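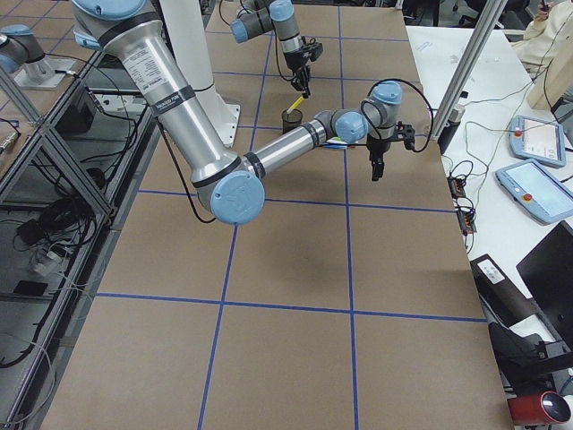 About Skumura

Skumura puts together desk supplies for schools, libraries and small offices. We sell pencils, markers, erasers, pencil cups and trays, and we sell them as table sets, made up for the table they will stand on. We also help customers mark out shared tables so that everything on them has a place to go back to.

The company was started by Irina Pană, who had managed the art and homework rooms at a community school in Gamley. The rooms were used by different groups all day. Every afternoon the pencils were in the marker tray, the markers were on the floor, and whoever had the last group spent the end of it putting things back. Irina began marking the tables with tape. Each section was for one kind of work or one set of supplies, and a cup for pencils stood in the same section every day. Other teachers asked for the same thing in their rooms, then a library did, and the work grew from there.

We are now six people and we supply 167 customers. Most are schools and after-school programs. The rest are libraries, a few church halls, and offices with a shared project room.

What we do

Table sets. A set is made up for one table. A basic set has pencils, dry-erase markers, an eraser and a cup. Larger sets add rulers, scissors and glue. You can leave things out, and many customers do. The Oei branch library, for example, orders pencils and cups only.

Table marking. We mark a tabletop into rectangular sections with colored tape. Blue is our usual color. It shows up well on brown and gray surfaces and most people can tell it apart from the supplies. We will use another color if you ask, but please tell us when you order so we can bring it. A table for four to six people takes one visit, and a whole room is normally done in a day.

Refills. Customers on a refill plan get a box at the start of each term. Offices usually prefer January and midsummer. The box holds what the last order suggests you will need, and you can change it up to the day we pack.

Sorting days. If a supply closet has gotten out of hand, we come in and sort it with your staff. We test the markers, sharpen what can be sharpened, and set aside what can't be used. This is slow work and we charge by the half day.

How we set up a table

We start by asking what the table is for. A table where children draw needs different sections from one where adults sort mail. We ask what is left out at the end of the day and who puts it away. Then we put down paper strips first and leave them for a week. People move the strips, and we want them to. The tape goes down after that.

Sections should be large enough to work in. Early on we made them too small, because small sections looked neat, and people stopped paying attention to them by the second day. Now we use long lines running the length of the table and cross lines between them, and we leave plenty of plain surface. Supplies should take up less room than the work does.

Pencils stand in a cup. Markers lie flat, side by side, with the caps on. We are asked about this a lot. A dry-erase marker stored tip up tends to write faintly, and one stored tip down can leak into its cap. Lying flat avoids both. Pencils don't care, and a cup takes up less table.

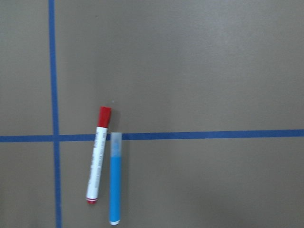 Will the tape leave marks when we take it off?

On sealed wood, laminate and painted metal it peels off clean if you pull it back slowly and low to the surface. Tape that has been down more than a year may leave a little glue, which comes up with warm soapy water and a plastic scraper. We don't recommend tape on waxed or oiled wood, and we will test a short piece at one corner before marking any table.

Where we work

Our workroom is on the ground floor of the old Waketti building in Gamley, where we rent two rooms. One is for storage. The other has the worktables, and that is where we make up sets and try out layouts before taking them to a customer. You are welcome to come by and see the different table sizes, but call first - we are out on visits most mornings.

Deliveries within Gamley and Oei are made by us, and we carry the boxes in. Orders going farther are shipped. The minimum for shipping is 16 sets, or any size of refill box if you already have a plan with us.

What we don't do

We don't sell furniture. If your table is the wrong height or has a bad leg we will tell you, but you will need to go elsewhere for a new one. We don't print names or logos on pencils. We don't sell permanent markers to schools, after one too many calls about whiteboards.

Ordering and questions

New customers can start with a single table. We would rather you try one for a term before ordering for the whole building, and the price per set is the same either way. Send us the length and width of the tabletop, what it is made of if you know, and a short note on who uses it. Irina reads these herself and usually answers within two working days.

For refill changes, use the form that came in the lid of your last box, or call the workroom in the afternoon.

Page updated January 28, 2022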